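4.3 Does the gripper matter? Key hanging with the Grelta and Kushwaha fingers

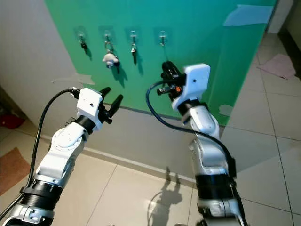
Archana Rana, reading a draft of this section, objected that we were about to credit the fingers with something the controller had done, and that a reader could not tell the two apart from our numbers. We think she is largely right, and have rewritten what follows with her objection in mind.

Figure 7. Two-arm set-up for the key-hanging task, with keys on the wall hooks and both grippers raised towards the green panel.

The claim we set out to check is the one usually made for the Grelta fingers: that their narrower tips make small, loosely hung objects easier to handle. Key hanging looks like a fair test. The hole in a key or the gap in a ring has to meet a small hook, and the object is free to swing until it does. We ran 335 attempts with the Grelta fingers and 311 with the older Kushwaha pair, using the same arms, the same panel and the same Clelosden controller. An attempt counted as a success if the item stayed on the hook after the gripper had let go and backed away.

Grelta succeeded in 275 attempts. Taken alone that is a respectable figure, and it is the sort of figure that ends up in an abstract. We would ask the reader to be slow in accepting it. The controller was retuned between the two sets, when the wrist began to shake at full reach, and the Kushwaha attempts were all made before that change. The unequal totals have a dull cause too: we stopped the Kushwaha set early when a finger pad came loose, and did not go back to it. For these reasons we give no success rate for Kushwaha here, and no test of the difference between the pairs.

What we can report is how the Grelta attempts failed. Most failures came at release, with the key already touching the hook. The fingers opened evenly but the key clung to one pad and was drawn off again as the arm withdrew. Narrow tips do nothing for this. A slower withdrawal might, and that is a matter for the controller. Soft charms on a keyring gave trouble of another kind, as they hid the ring from the wrist camera.

The group at Fleltcombe reports a clear gain from narrow tips on a similar task. Their hooks were fixed at a single height, and their operators had practised on them beforehand, so we are not sure the gain would survive a move to another wall. We intend to repeat both sets with the controller settings locked and 2 operators taking turns, neither of whom will be told which tuning is loaded.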